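Do More Folding Examples Help? Project Report, Haruna Group

Juraj Zelenák and Svatopluk Šimko

We recorded 100 clothes-folding examples in September with hand-held grippers. 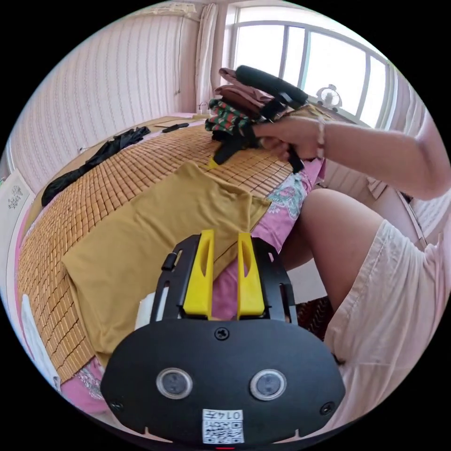
Our plan assumed that more examples would mean a better policy. We doubt it now. Training on all 100 did no better than training on the first 7 sessions alone, and 4 test garments still defeated it – mostly thin ones. Svatopluk blames the labels. I blame us, as we both fold the same way every time.

We would not trust the success rate in our draft.

Last updated: 29 Oct 2021

Related projects
Fotley drawer sorting
Turkel cup stacking
Grastbridge shelf survey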